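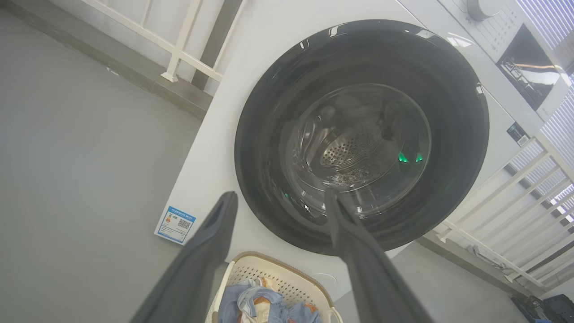
One of the new front-loaders at Fernside, its drum empty.

Fernside gets its laundry room back, with fewer quarters and more buttons

May 20, 2024

The laundry room at the Fernside apartments reopened this morning after five months behind a locked door and a handwritten sign that said "Back Soon." The sign went up in December. Residents had stopped believing it by New Year's, when a second hand added a question mark.

The old top-loaders, which took quarters and occasionally gave a few back, are gone. In their place are white front-loaders with round black doors, a dial for choosing the program and a black display panel that several residents were seen studying on Monday with the expression people wear in foreign train stations.

"I have a degree in engineering and I ran a rinse cycle on nothing," said Jagadeesh Arumugam, who lives on the second floor and was in line before the door was unlocked. "It was a very good rinse."

Arumugam had been hauling his wash to the coin laundry on Valentini Street, a walk he describes as 20 minutes out and considerably longer back if it rains. He said he would miss the vending machine there and nothing else.

The closing began with a leak. Water got under the floor and into the storage lockers below, where it ruined a quantity of Christmas decorations and one accordion. Building management first promised a repair by the end of January. Then the drain turned out to be older than the paperwork for it, and the floor had to come up. Work started in March, stopped for a permit, and started again in April with a different plumber.

A wash now costs $3, up from $2, and is paid for with a card that tenants pick up at the front office. The card itself is free the first time. Replacements are $20, a figure that drew more comment at last week's tenant meeting than the plumbing, the permit and the accordion combined.

Management has also posted rules. Loads may not be left in a machine after the cycle ends. Wet clothes found sitting will be moved to the folding table, where, the notice says, "they may be viewed by others." Rugs are not allowed. Neither is dye, a line residents understand to be aimed at one particular household on the fourth floor and the summer everybody's socks were lavender.

Doors are to be left open a little between loads so the drums can air out. By lunchtime someone had closed them all. Someone else had opened them again and taped up a note about mildew, in capitals.

The room is open from 7 a.m. to 10 p.m. daily. The dryers are the same ones as before, including the one on the end that has to be kicked. A request to replace it is on the agenda for the next tenant meeting, after parking and the front gate.

Cards can be picked up weekdays between 9 and 4. Bring a lease or a piece of mail with your name on it. The office will not make change.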